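Peltgate Equipment Library: progress report, July

To: Phyllis Ashworth, grants
From: Imogen Bunting
Re: tripod and small kit loans, second stage

Phyllis, sorry this is coming in late in the day. Short version first, detail underneath, skip what you don't need.

Where we are

Intake table is up and in use. Loan shelves done except the top one. Tripods nearly all checked. Labels behind. Spend is inside the grant, see the end.

Intake table

This was the thing you asked about last time. We went with one white table for everything going out and everything coming back, instead of two smaller ones. Gray duct tape stuck straight down on the top, strips side by side until it made a big rectangle. Tripod heads go on the tape, legs can go where they like. It grips a bit and saves the white surface, which marks if you look at it wrong. Mohammed-Awal did the taping. The ends of the strips are ragged and he wants to redo them with a knife and a straight edge. I've said leave it till August, there are more urgent jobs. 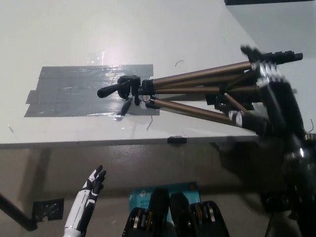
Checking routine is the same for every tripod, whatever the make. Collapse the legs, lay it down on its side, open each clamp and close it again, then feet, then head, then pan handle. Anything stiff gets a drop of oil and a second go. Anything cracked goes in the parts box. Aldo wrote it up on a card and the card has already been lost once, so now there's a copy inside the cupboard door as well.

Most common fault by a long way is leg clamps that don't hold. Second is missing rubber feet, which people don't notice until they scratch somebody's floor. We had one complaint about that in the spring and paid for the repair out of our own funds, not yours.

Pan handles

The small tripods all have a screw-in handle and the handles come loose in the bag. We had 4 come back without one. Aldo tried thread tape, no good, then a rubber washer behind the thread, much better. He's fitting washers to all of them as they come over the table. Slow but it only has to be done once. Anil has ordered spare handles from Ultach, they fit the compact ones but not the taller ones, still looking for somthing for those.

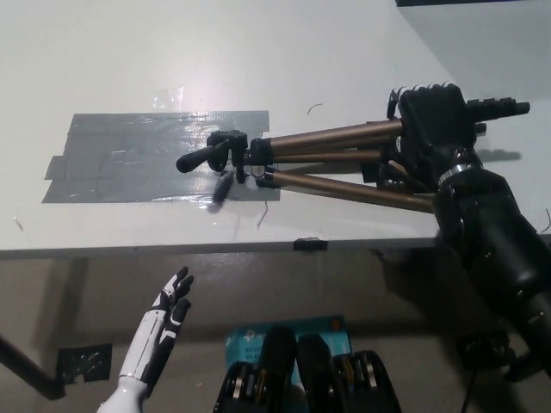 Do borrowers have to bring a tripod back folded?
We ask for it, but it isn't a condition of the loan. Whoever is on the table folds it anyway during the check, and a tripod left standing in the hall overnight is more of a nuisance than one brought back in a tangle.

Same goes for bags. Nice to have back, not worth chasing. I did try charging for lost bags under the first stage and it cost more in arguments than it brought in.

Loans

Up to 200 loans since the first stage closed, which was the target for the whole year, so that part is done early. Mostly tripods, then clip-on lights, then the two Nyanda sound kits, which are hardly ever on the shelf. School groups and wedding people mainly. Also a walking club who want tripods for birds, very good at returning things. Waiting list for the sound kits is getting silly and I'd like to talk about a third one.

Labels and the second patch

We taped a square in black on the same table, right hand side, seperate from the gray. Idea is that small loose stuff goes there during a check, plates, screws, caps, so it doesn't roll off or get swept up with the rest. Has helped, though people still put keys on it. 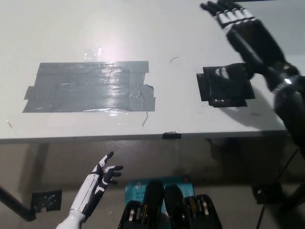
Label printing has slipped. The Eritz labels peel off leg tubes after a few outings, fine on plastic, hopeless on metal. Anil is testing engraved tags on a loop of cord instead. 40 tags bought so far out of the small kit line. If they last through the summer we'll do the rest, if not it's back to paint pens.

Table upkeep

Lifted tape edges collect fluff and bits of thread, so the top needs a wipe down at closing. Not happening every day. Mohammed-Awal has put it on the rota with initials next to it. Gray tape wears faster than expected on the handle side, will budget for a fresh roll each quarter.

Money

Grant for this stage 2,000. Table, tape, shelving and spare parts all paid. Tags paid. Label printer paid and frankly a mistake, we may be able to sell it on. Remainder is set aside for handles for the taller tripods and one replacement head. Receipts are with Anil, he'll scan them over to you by the end of the month.

Still to do

Top shelf brackets. Rest of the washers. Decide on tags. New card for the check routine, typed this time. Quote for a third sound kit, I'll send that on its own so it doesn't hold up this report.

Call me if anything needs changing before it goes to your panel, mornings are best.

Imogen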